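Kitchen circuits should be labeled by load

Most residential panels I have opened carry a directory card that says "kitchen" on two or three lines and nothing more. The card meets the habit of the trade. It does little for the person standing in front of the panel at 6 a.m. with a dead receptacle, and I think local inspectors should stop accepting it.

My view comes from a small body of work. Over several years in Gomville and Pordale I kept notes on 53 service calls where the complaint was a breaker that tripped in the kitchen. In most of them the breaker was sound and the wiring was sound. Two heating appliances had been plugged into the same 20-amp branch, and the occupant had no way of knowing that the receptacles were on the same branch.

## The arithmetic

A 20-amp circuit at 120 volts supplies 2,400 watts. Many heating appliances for the counter draw 1,000 to 1,500 watts each, and some draw more. One of them runs without trouble. A pair may exceed the rating of the breaker, and whether it trips in one minute or in twenty depends on its time-current curve and on how warm the panel already is. A delayed trip is the worst case for diagnosis, as the occupant tends to blame the last thing switched on.

Two small-appliance circuits are the usual minimum for a new kitchen, and that number is adequate if the occupant can tell them apart. In practice the split follows whatever route was convenient for the cable. I have seen adjacent receptacles on separate branches, and receptacles on opposite walls sharing one. Toasters and toaster ovens tend to end up side by side at the back of a counter, and the receptacles there are often fed from a single run.

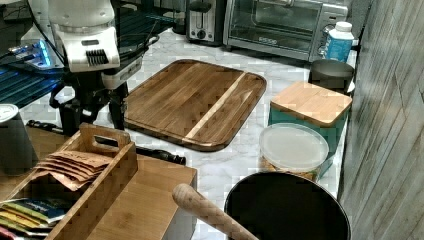
## What a useful label contains

A directory entry should identify the receptacles by position, the breaker rating, and the largest continuous load the circuit is expected to carry. "Counter, left of sink, 20 A" is enough for the first two items. A matching number on the inside of the cover plate costs almost nothing during rough-in – it costs an hour of tracing when it is done afterward.

Man-sik Choo, who trained me, objected to this for years. His argument was that labels go stale. A remodel moves a receptacle, the card stays as it was, and a wrong label is more dangerous than a vague one. I accept the premise. A wrong label should never be relied on to prove that a circuit is dead, and that is what a tester is for. The remedy for a stale card is to make updating it part of the permit closeout, as Ledach already does for detached garages.

## The objection on cost

Builders in Nisbet put the added labor at $345 per house. I find that figure high. Bo-ram Choo timed the work on her own jobs and arrived at less than an hour for a typical kitchen, including the cover plates. Even at the builders' price, the cost is close to that of two service calls, and the calls in my notes would mostly not have been needed.

I would begin with kitchens only. Laundry rooms and workshops have the same problem, though fewer receptacles and fewer people plugging things in at breakfast. The rule could be one line in the local amendments, checked at final inspection with a plug-in tester and the panel door open.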